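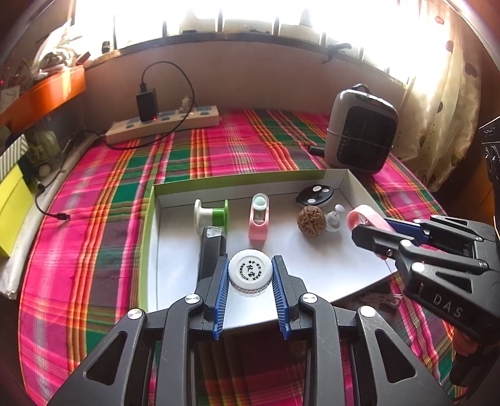
3.2 Leserbriefe als Quelle

Ich gebe zu, mit den Leserbriefen habe ich mich am längsten herumgeschlagen. Die Romanreihe »Nelluvska« hat über die Jahre eine Menge Post bekommen, und der Verlag Trudbridge hat mir davon 98 Briefe kopiert – 20 musste ich aussortieren, weil sie nur nach Autogrammen fragten. Bleiben also 78, und die habe ich alle zweimal gelesen (manche auch öfter, einfach weil sie so schön wütend sind!).

Mich interessiert vor allem, wie die Leute über die Hörspielfassung von Flaka schreiben. Dort fehlt ja die Erzählerin, und prompt wird sie vermisst. Abb. 4 zeigt, wie sich die Briefe auf die Bände verteilen; Band zwei liegt weit vorn, was mich ehrlich überrascht hat.

Abb. 4: Leserbriefe nach Bänden, eigene Auszählung, Stand 15. Juni 2019.

Beim Ton bin ich vorsichtiger. Ein »schade« kann in so einem Brief ziemlich viel heißen – dazu mehr in 3.3.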